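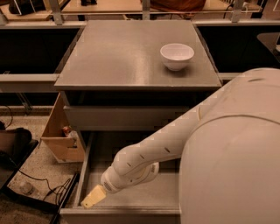

Mervyn Dobson had been told, by a man behind him in the queue for tea, that a drawer was the dullest thing you could ask a robot to deal with, and he says he very nearly turned round and argued. He didn't, being a polite sort of person, but he was still turning it over when I caught up with him later in the afternoon, on a chair by the radiators with his coat across his knees.

"I fitted kitchens for years," he told me. "I've hung more drawers than I've had hot dinners, and I can tell you there's a great deal goes on in a drawer. You reach in without looking. Your hand knows where the bottom is. Well, how does that thing know where the bottom is? That's what I came to find out."

It was the November open afternoon at Itport, up on the first floor of the old printworks, and over 900 people had put their names down for a place. They let us up in groups, which meant a fair bit of standing on the stairs, but the stairs were friendly and somebody had brought shortbread. I had ticket 223, if anybody is interested, and I have kept it.

The person I had really come to see was Ese Babalola, who runs the household side of things there and who gave me the best part of an hour when I am sure she had other places to be. She talks quickly and laughs a lot, mostly at herself. I asked her why a white robot as bulky as that one should be set to work on a plain grey cabinet with two drawers.

"Because everyone has one!" she said. "When we started out we had all sorts of grand ideas. We were going to do whole kitchens. Then my mother came to visit and asked if it could get a tea towel out, and it couldn't, and I went home quite depressed. So we went back to drawers. We've been on drawers for 6 months now and I still dream about them."

The trouble, she explained, is mostly in the corners. The middle of a drawer is easy enough, but things slide to the front when you pull it open, and the front is just where a big arm finds it awkward to get down inside without leaning on the edge. The fingers have to come in at a slant and stop short of the bottom.

"You and I would just bump it," she said. "We bump things all day long and think nothing of it. I'd like it to be able to bump things too, but gently – the way you would feel for your keys in the dark."

I wondered whether visitors were disappointed to see it go about things with the drawer empty. She thought about that for a while. "Some are. The children want it to fetch them something. But if you can't reach the corner of an empty drawer, you've no business in a full one."

The control software is called Brikska, and the team is small – there are 4 of them, counting Ese – with some help from a firm called Korent on the arm itself. The next stage, which goes by the name of Srour, will be cutlery. She pulled a face at the word. Forks, apparently, are dreadful.

Mervyn got to put his question in the end. I took him over and introduced them, and they were off at once about runners and soft closers and what happens to a cheap drawer when it is pulled from one side. I understood perhaps half of it. At one point he was showing her with his hands how he used to feel along the back for a dropped screw, and she was copying him, the pair of them patting at nothing in the air.

"He should come back when we start on the forks," she said to me afterwards, and I passed this on. He said he would have to see about the buses.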